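Tool kits on the packing floor at Skukulen

We have been packing household tool kits at Skukulen for a good long while, and for most of that time every screwdriver and every hex key went into its slot by hand. In March the first robot bench was switched on, on the Zedow line, and we thought friends and families might like a look at what goes on there - it is a big part of our day now, after all! The people who used to fill trays for a whole shift now spend 30 minutes at the bench and then swap to checking, labeling or the front desk, and quite a few wrists are happier for it.
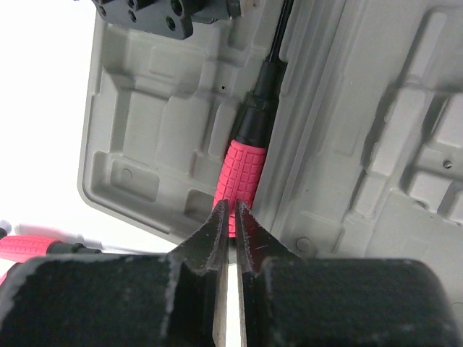

A pink grip between the fingertips, one of the little jobs our hands know best. 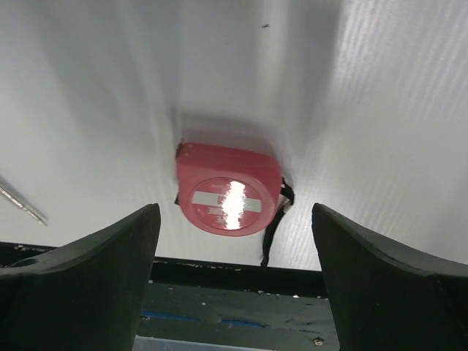
The red tape measure, strap and all.
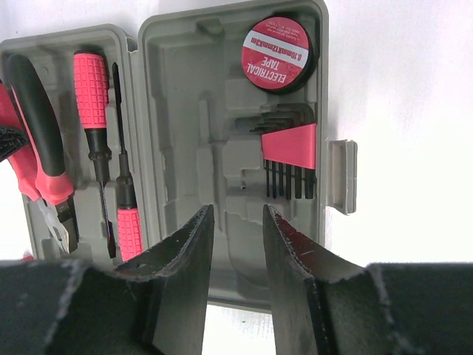 An open case with pliers, screwdrivers, hex keys and a roll of electrical tape.

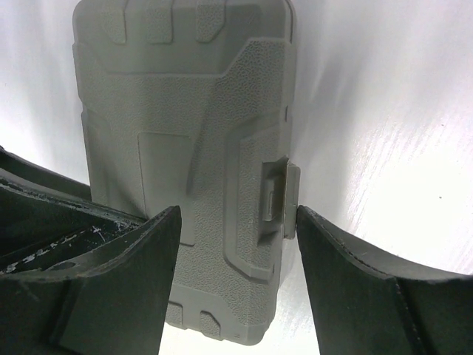
The gray case standing up, latch to the side.

Tools and cases at the robot bench, Skukulen packing floor.

It hasn't all been smooth, and we'd be fibbing if we said everyone was won over in the first week. There were worries about hours, and we talked those through over a lot of coffee in the Wouters room. All 4 of the regular packers on the line stayed, and 2 of them have since trained to set up the bench themselves, which they seem to enjoy very much (they have certainly gotten particular about how the trays are laid out). If you'd like to come and see it, the floor is open to visitors in the afternoon - ring the bell by the loading door and give us a minute to get to you.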